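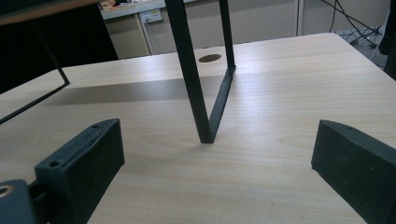 *The black stand, on the table by the cable hole.*

My aunt Socorro left me a table and a stand, and for a while I thought the stand was a joke.

The table I understood. She'd bought it when the Fascombe office closed down, and it still had the hole near the back edge where somebody's phone cord used to go. Pale wood, nice to lean on. I ate at it, I paid bills at it, I fell asleep on it once and woke up with a pen stuck to my cheek.

But the stand! Black metal, skinny square bars, one of them running off at a slant between the legs like it had somewhere better to be. It came with a note in her handwriting – "Keep this on the table. S. Inga." No please. She never did say please, not even to the bank.

So I called Ankica Perić, who had lived across the hall from her in Gindville for 22 years and knew everything, including things that weren't so.

"Oh, the stand," Ankica said. "Is it on the table?"

"It's in the closet."

There was a long quiet. I could hear her kettle going.

"She had the radio on it," she said finally. "The Nedeljković radio. You remember, with the cloth front? She sold it in November to pay for your bus ticket."

I didn't remember a radio. I remembered the bus, though – 47 dollars, Stustum to the coast, and me with a sandwich in each pocket because Socorro didn't trust the rest stops. I was nineteen and I'd told her I would pay her back by spring. I don't think I even said it very nicely.

"What did she put on it after that?" I asked.

"Nothing. A plant for a week, it died. She dusted it." The kettle got loud and then it stopped. "I told her, get rid of it, you bump your elbow every morning. She said it was fine where it was."

After we hung up I went and dug the thing out from behind the vacuum cleaner. It weighed more than I expected and it caught on my sweater twice on the way down the hall. I set it on the table and moved it left, then back again, trying to figure out where she'd have wanted it. Then I sat down with my coffee and the electric bill and reached for a pen, and whacked my elbow so hard I said a word she would've charged me a quarter for.

I left it there. The bill had coffee all over it, so I got up to find a rag.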